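Informe de avance del proyecto Ranason, segundo periodo
Destinatario: Konrad Marti, seguimiento de ayudas
Elaborado por: Chaimae Ashour, Barmont

1. Objeto del periodo

El plan de trabajo preveía para estos meses la recogida de demostraciones por control remoto de una sola tarea: retirar un paquete de la cinta, llevarlo a la base del escáner y dejarlo con la etiqueta de envío hacia arriba. La enseñanza por guiado manual del brazo quedaba como vía secundaria, limitada a la posición de los dedos en el agarre.

2. Trabajo realizado

Se han grabado 370 demostraciones completas. De ellas se han descartado 88, casi todas por pérdida de sincronía entre la señal de los dedos y la cámara de la cabeza. El fallo se debía a una actualización del programa de registro y quedó corregido en septiembre. Las grabaciones descartadas se conservan aparte, por si Orkovex puede recuperar alguna alineando las señales a posteriori.

Cada sesión dura 40 minutos y la lleva un solo operador. Al principio se alternaban dos personas dentro de la misma sesión, pero las trayectorias salían demasiado distintas entre sí y el modelo dudaba en la aproximación a la cinta. Gebhard Schwaiger redactó una pauta breve para los operadores: acercarse siempre desde el mismo lado, cerrar primero el pulgar y no corregir el agarre una vez levantado el paquete.

El guiado manual se ha usado menos de lo previsto. Sirve para fijar la postura de partida de la mano, pero con bolsas de plástico el operador tiende a apretar de más y la bolsa se dobla sobre la etiqueta. Para esos casos se prefiere el mando a distancia.

3. Resultados

Con cajas rígidas, el modelo entrenado repite la tarea de forma aceptable. Con bolsas blandas todavía no. Los errores más frecuentes son dos: el paquete llega girado a la base, con la etiqueta hacia abajo, o los dedos resbalan al despegarlo de la cinta. Mechthild Gruber ha propuesto grabar por separado el giro del paquete, como una demostración propia, y unirlo después al resto.

4. Desviaciones

La entrega del segundo juego de dedos por parte de Piątek se ha retrasado 8 semanas. No ha detenido la recogida de datos, pero sí las pruebas comparativas, que pasan al periodo siguiente. No se solicita ampliación de presupuesto. Se pide autorización para trasladar a horas de operador la parte no gastada en repuestos.

5. Periodo siguiente

Se completará la serie de bolsas blandas, se grabará el giro como tarea aparte y se repetirá la evaluación con paquetes que no hayan aparecido en las demostraciones. La pauta para operadores se entregará como anexo al próximo informe.

6. Puesto de trabajo

El escáner está montado sobre el banco, con la cinta a su derecha. La alfombrilla de la base lleva impresa la zona de colocación y la indicación de que el código de la etiqueta quede hacia arriba, de modo que operador y robot trabajan con la misma referencia. 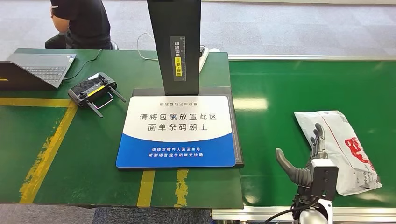
Vanderleia Cordeiro: De acuerdo con separar el giro, pero pediría que en esas grabaciones se guarden también los intentos fallidos, marcados como tales. En las cajas rígidas los borramos y luego no teníamos con qué comparar. Sobre el traslado de horas no tengo objeciones.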